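Search stories Go

We use cookies to remember your reading settings. Accept / Manage

The Second Hand
By Leonor Mota
October

The method was Veloso's, and it was simple enough to fit on one page. Record a person doing a job with a hand-held gripper. Record it again from a second gripper held still beside the work. Train one policy on the first set and one on both, then count the failures.

Veloso had left for a post in another city, so the counting fell to Ines. She had 676 demonstrations of small metal parts being picked up and set down. The policy trained on the first set failed 103 times in the test. The one trained on both failed 63 times.

"That's a result," Prumik said on Monday. He was reading over her shoulder with his coat on.

"It's a difference," Ines said. "I want to know where it comes from."

She stayed after he left and played the failures one by one. Most were the same. The arm came down over a pin lying at an angle, closed too early, and pushed it away. With the second view in training, the arm waited a little longer before it closed.

Then she found 2 recordings in which Veloso was talking. He had forgotten the microphone. In the first he was saying a part number. In the second he said, "Slower. You always rush the last inch," and she could not tell whether he meant himself or whoever was working with him.

She checked the log. The operator that afternoon was listed as I.S., and it took her a moment to see that it was her. She had been new then. She remembered the windows and how her wrist ached, but she did not remember being told to slow down.

She wrote the pin result into section four and left the audio out. Then she opened the second recording again and turned up the sound.

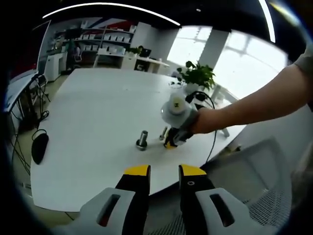 It was past seven when she wrote to Veloso. She sent him the two failure counts and asked if he still had his notes on closing speed. Under that she typed that she had slowed down since, and she sent it before she could take the line out.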